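Workshop notebook, October, mending bench

Started the thread tests for the repair course today. Uzma Farooqui wants a recommendation before she orders for the whole term, so the plan is to run the Fistari cotton against the Pálfi poly-core on the same scrap denim and see which one behaves better in a darn. Same needle for both, size 90, changed between threads.

Cotton first. It broke twice in the first row with the top tension where I normally leave it. Dropped the tension to 2 and it ran clean after that. It lints a lot. Brushed out the bobbin area and found a wad of fluff behind the feed dogs, some of it probably left over from the canvas job. Put a note on the lid to clean before every session.
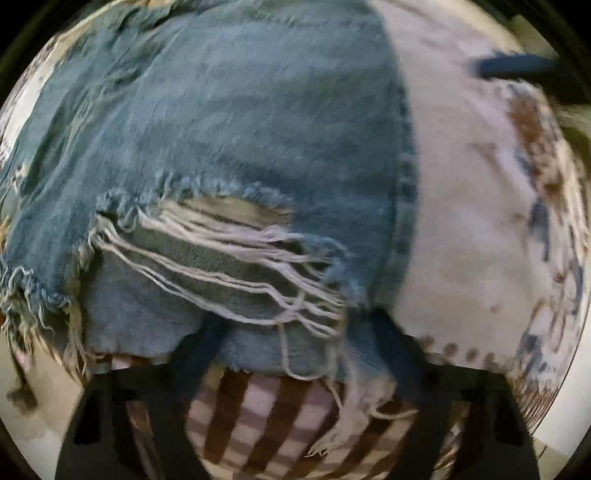
The poly-core needed no adjusting and ran at my usual setting, but it sits on top of the cloth and shines under the lamp. On black or raw indigo that might pass. On old faded jeans I don't like it. For a blown-out tear with the white crosswise threads still hanging across the gap, I would keep those threads, lay a patch behind, and stitch back and forth over them in the cotton, starting well outside the fuzzy edge. Stitching right up to the fluff gives the needle weak cloth to hold on to.

Wash test next. Cut 7 swatches per thread, all from the Zerkstead offcuts, marked with laundry pen on the back. 19 washes at warm, then look at the edges under the magnifier. The Zirbridge fusible goes in the same loads on separate swatches. Last batch curled at the corners, could have been my iron.

Cost: the cotton comes in 200 m spools and the course goes through them fast. Ask Uzma if the supplier does cones.

To do: more size 90 needles, pale blue bobbins, find the good tweezers.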